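Bodska software notes, 16/01/2022

The new release of Coltis, our tool for cleaning demonstration recordings, is ready for all teams. The biggest change is in how it finds the moment when the fingers close. The old version looked only at jaw width, and it often marked a grasp when the person was just opening and closing the jaws in the air. Now it also compares the motion of the hand with the motion of the background – this takes longer, but the labels are much cleaner. In our kitchen set of 2109 recordings, 53 still need to be checked by hand.

Rocío Robles has also repaired the time offset between the video and the width signal. If you exported data in November, please export it again before you train.

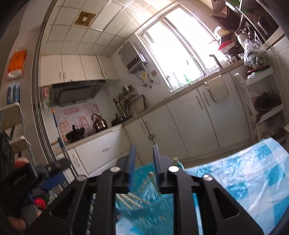

Jaws open over the chopstick tray, with the kitchen behind.

The planner team will test the new labels first with chopsticks, as thin objects gave us the most wrong grasps.

Recent items
Hullix planner: shorter paths near walls
Lamrani viewer, version 27
How to report a bad label in Coltis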